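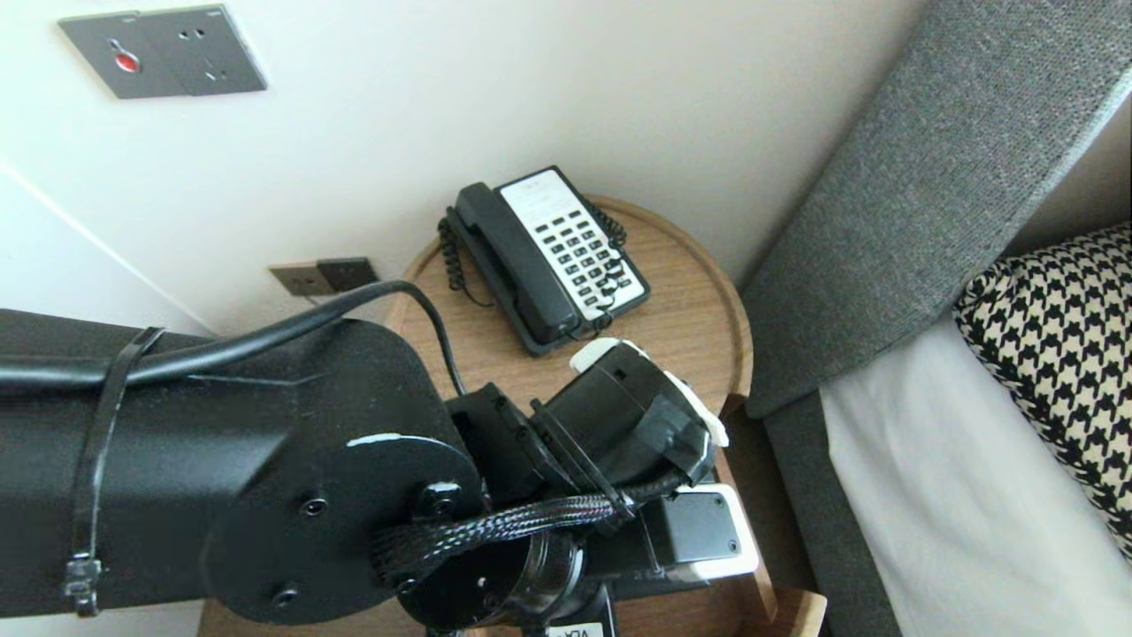
The integrator who ran the gripper comparison at Gedville would rather talk about fingertips than arms. "People ask which arm we used," she said. "The fingers gave us more trouble."

Her team tried 2 sets of fingers, one from Dilard and one from Amoah, on tasks around a hotel-style bedside. They logged 1569 attempts before the end of October and threw out 129 for controller faults.

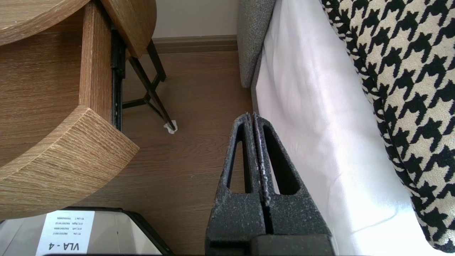 Wear was the first thing she brought up. Flat jaws held their shape longer, she said, but slid on anything rounded. The team checked each pair by closing it on nothing and looking down the seam from the wrist camera. The speckled coating on the dark fingers is a case in point: it looks worn at the tips, where the edge has gone lighter and a bit frayed. "I'd look at that edge before I looked at any log," she said.

Drawers were harder than she had planned for, and the corded phone was harder still. "A coiled cord goes where it wants. You plan for the handset and the cord catches a finger."
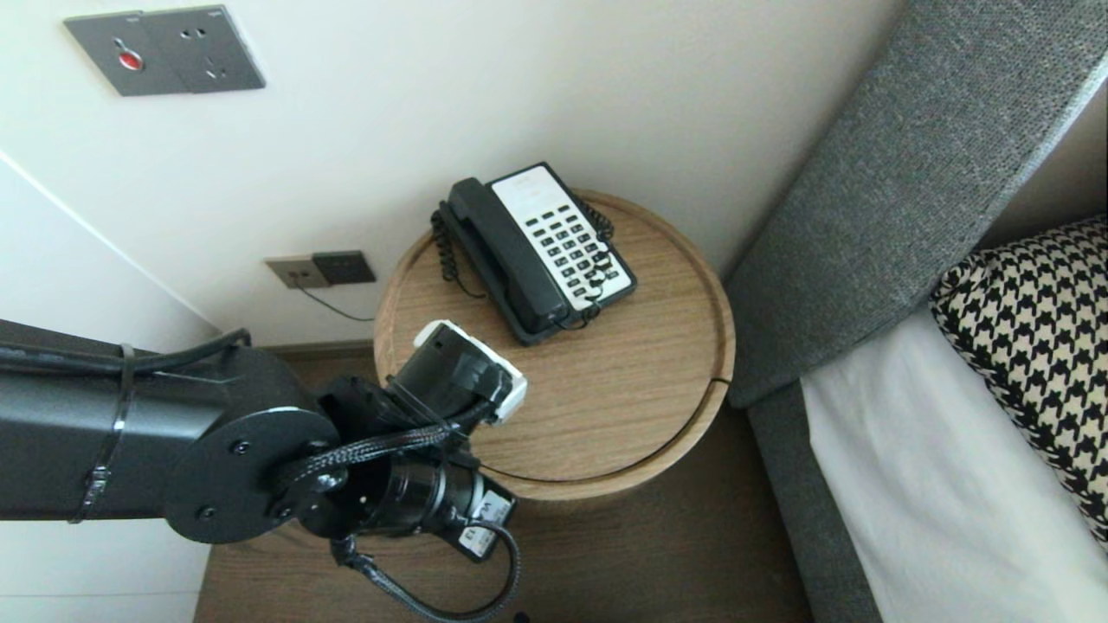 She now plans the approach to the handset and the cord together, using the head camera for the path and the wrist camera for the last part. The Guserska controller handles the switch between the 2 views. It was slow in the first week, she said, and she is still tuning it.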